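Lalgate Center Reopens Shared Kitchen With New Rules for Cups and Bottles

The Lalgate Community Center has reopened its shared kitchen on the second floor following a review of how cups, glasses and drink bottles are stored and discarded. The new arrangements took effect in January and apply to all tenants, evening classes and visiting groups.

The review was requested by the center's director, Janaína Rangel, after tenants reported that drinkware was often left in the sink overnight and that partly full bottles were being placed in the recycling bins. A survey circulated in the fall drew 58 responses. Most respondents asked for open storage near the point of use and for one clear set of instructions on bottles.

"The kitchen belongs to everyone who rents a room in this building," Rangel said in a statement to tenants. "We were asked for a place to put a cup and a rule for what to do with a bottle, and both are now in effect."

Under the new arrangements, cups, mugs and glasses are kept on tiered racks on the work surfaces instead of in the closed cabinets. The racks hold the center's own drinkware together with pieces donated by tenants, and no attempt has been made to match them. A ceramic mug may stand between two drinking glasses, with other mugs and cups on the tiers underneath.

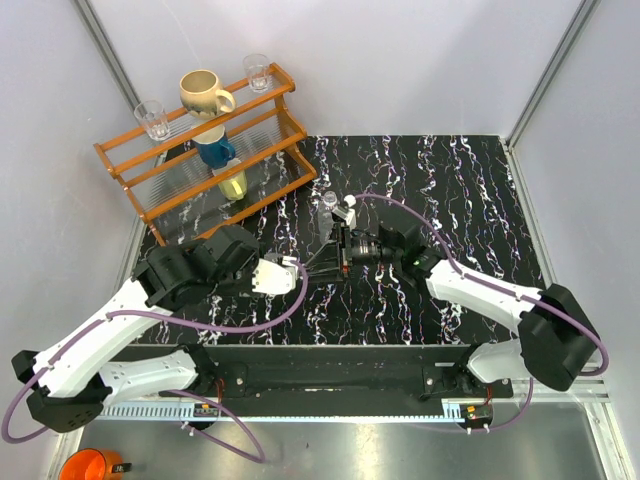
Storage on Open Racks

Wide and heavy pieces are to be placed where they can be reached without moving anything else. Tall glass vessels may stand on the work surface beside a rack. Users are asked not to stack mugs inside one another and to leave handles turned so that they can be gripped easily.

Personal mugs may be left on the racks at the owner's risk. Unclaimed items will be removed at the end of each quarter and offered to the donation shelf at the Griltar Street entrance. Damaged or chipped pieces should be handed in at the front desk, where a replacement can be requested.

The closed cabinets will now be used for dry goods and cleaning supplies. Keys are held by Sombat Petchrat in the facilities office, who can also arrange additional rack space for groups expecting a large number of guests.

The second part of the program concerns plastic drink bottles. According to the center's annual waste report, 3123 bottles were collected from the building over the past year, a large share of them from the kitchen and the adjoining Overgaard Room. Bottles in the 500 ml size made up nearly half of that total. The report found that bottles returned with liquid inside were the main cause of leaks in the collection bags.

Users are now asked to unscrew the cap, empty the bottle into the sink, rinse it once and place the cap in the small tray next to the bottle bin. Labels may be left on. The same procedure applies to sports drinks, water and soft drinks, whatever the brand.

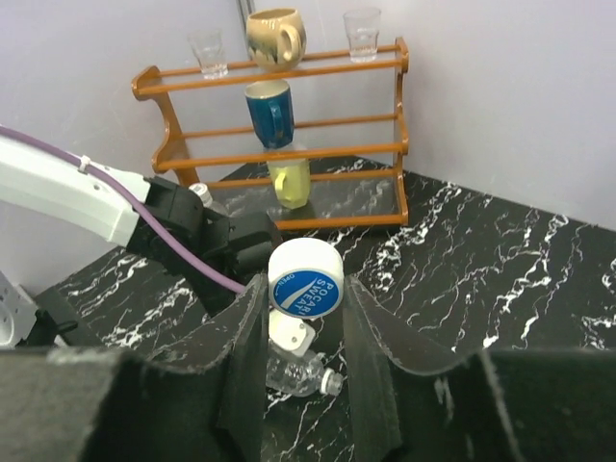 The center's waste hauler, Jedolholm Services, accepts caps and bottles in separate bags and collects both on the same visit. Uriel Espinoza, the company's account manager for the building, confirmed that no change to the collection schedule is needed. Bags should be tied before they are taken down to the loading area, and they should not be left in the hallway after 9 p.m.

Bottles that are still in use may be kept on the work surface while their owners are in the room. Any bottle left standing after a booking ends will be emptied and placed in the bin during the evening round. Glass bottles are not part of the new procedure and should continue to go to the container behind the building.

Evening class instructors have been asked to go over the procedure with their groups at the first meeting of the term. Bautista Navarrete, who coordinates the evening program, said that classes would be given five extra minutes at the end of each booking to clear the kitchen.

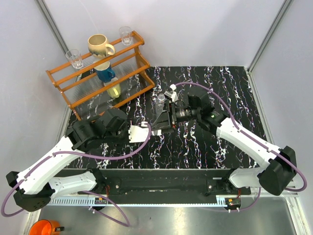

Comments and Next Steps

The arrangements will remain in place through the spring term, after which the center will publish updated collection figures and decide whether to extend them to the 2 smaller kitchens on the ground floor. Tenants who wish to comment may leave a written note at the front desk or speak with Rafail Chrysikopoulos, tenant liaison, during regular office hours.

Printed copies of the kitchen rules are available at the front desk on request.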